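How do you fold thick, fleecy stuff so it stays folded?

I love my olive green fleecy things, but every pile I make slumps over by October. Is there a trick? 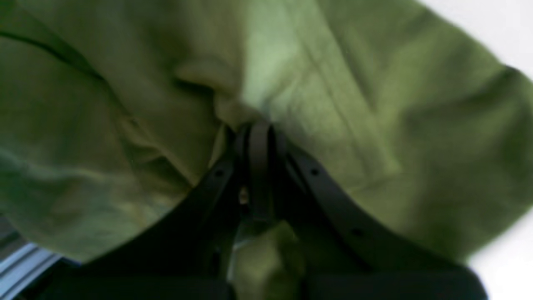
Thick cloth has a mind of its own! Mine is a soft matte green and I really do enjoy wrestling with it. When it's gathered up in a bunch like that, the creases all run to the pinch, so let go, find the seam and start again from there – flat first, fold second.

14 comments hidden · 44 shares

Valentin Langlois

Oh, I love this one! Lay it out on a big table and smooth from the middle with your palms. 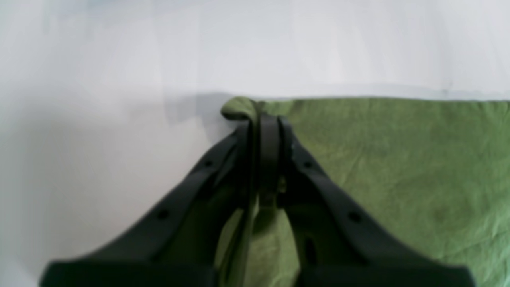

Then bring one side over, stop, smooth again, and only then do the other side. Fold in thirds – halves get too fat. 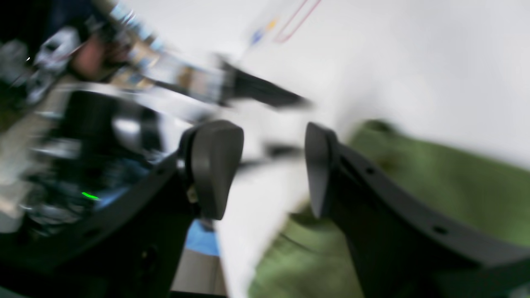

Green cloth on the white tabletop

I do 15 in one go with the radio on and it's the best part of my evening.

Marnitz849

just roll it. works great!!

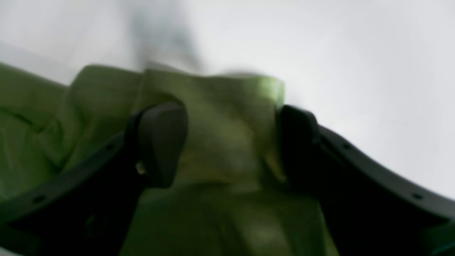
Crumpled, with a fold pushed up

Rolls fit in a drawer standing up too.

Helpful? 994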